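What the Marginalia Won't Tell You

Speaker notes, Felluvport Readers' Weekend, May 18, 2018

Start without the slide. Say good morning, wait for the back rows to sit.

I was asked to speak on "the joy of the annotated book." I said yes before I read the title properly. I like annotated books fine. I have bought too many of them. What I don't trust is what we do with them once we have them, and I'd like to spend my time on that, if the organizers will forgive me.

So, the case. Most of you know the Prokopenko copy, or know of it. For anyone who doesn't: a cheap reprint of Middlemarch, sold out of a house clearance in Brevunbridge, with pencil notes on 268 pages. The seller said the notes were by the novelist Prokopenko. The dealer said so too, a bit more carefully. By December it was in the catalog as "the author's working copy," and there were two essays on how she had learned to write marriages from it.

(Pause. Let them remember they liked those essays. I liked one of them.)

Go slowly here. What do we know? We know she lived in the house for a few years. We know other people did too, before and after. We know that 14 of the notes have been compared with her letters by someone who has training in handwriting, and that the result was "consistent with." Read that phrase aloud twice. It is a phrase that commits nobody to anything. My handwriting is consistent with my sister's.

Then the notes themselves. Read three or four from the sheet. "Yes." "Poor D." "Too long." "Ha!" Ask the room who wrote "Too long" in the margin of Middlemarch. Wait for hands. Everyone who has ever read it, I'd say.

One of the essays makes a great deal of "Poor D." The argument is that she felt for Dorothea, and so her own heroines come out of Dorothea. Well, maybe. I felt for Dorothea too and nothing came out of me. You could run the thing backward just as well: we already believed she had learned from Eliot, so when a pencil said "Poor D." we heard a novelist being formed. If the same note had turned up in a dentist's copy we'd have put it back on the shelf.

(If running late, skip the next part and go to the shelf lists.)

On underlining. People treat it as the honest part, as if a reader can't pose with a line. I'm not so sure. I went back to my own school copy of The Mill on the Floss and found I had underlined everything the teacher said would be on the test. There are 17 underlinings in chapter one and then they stop, which tells you about the teacher, and about when I got bored.

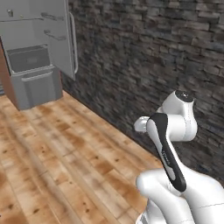
Mirjam Dierckx
Reviewer and former secondhand bookseller, Onditz

Shelf lists next. Same habit, bigger scale. Somebody gets hold of a list of what a dead writer owned and we talk as though owning were reading. I sold used books for years. I have bought whole libraries with the pages still uncut. I have bought a complete Trollope from a man who told me, at the door, that it was his wife's and she couldn't stand him either (Trollope, I believe, though he didn't make it clear).

Wing-yan Kong made the best argument against me when I tried a version of this last year, so let me give it fairly. Her point was that a library doesn't have to prove anything. It can be a place to start asking. You see that a writer kept five copies of the same short novel and you go and read the novel, and that's a good afternoon, whatever it does or doesn't explain. I accept that. I'd only ask that we write it up as a good afternoon. What gets printed is "the key to."

There's also the matter of who pays. The Prokopenko copy cost the buyer a lot more than a cheap reprint with "Ha!" in it. Don't name the buyer. Don't get drawn on the price in questions either — Duván Nina is in the room and he knows it better than I do.

What would change my mind: a dated note. A line in a letter saying "I've been scribbling in my Eliot." A passage in a draft that picks up the wording of the margin, and I mean the wording, more than the mood. Any one of those and I'd stand up here and say so. I have asked twice whether the drafts have been checked and I've had a friendly reply both times that didn't answer the question.

Questions. Lotte Nijs will carry the microphone. If someone asks whether I write in my own books: yes, in pencil, mostly page numbers and once a phone number. If someone asks about the second essay, say I've read it and stop there.

Handout is on the table by the door. The title of the first essay is misspelled on it, sorry, fix before the afternoon session.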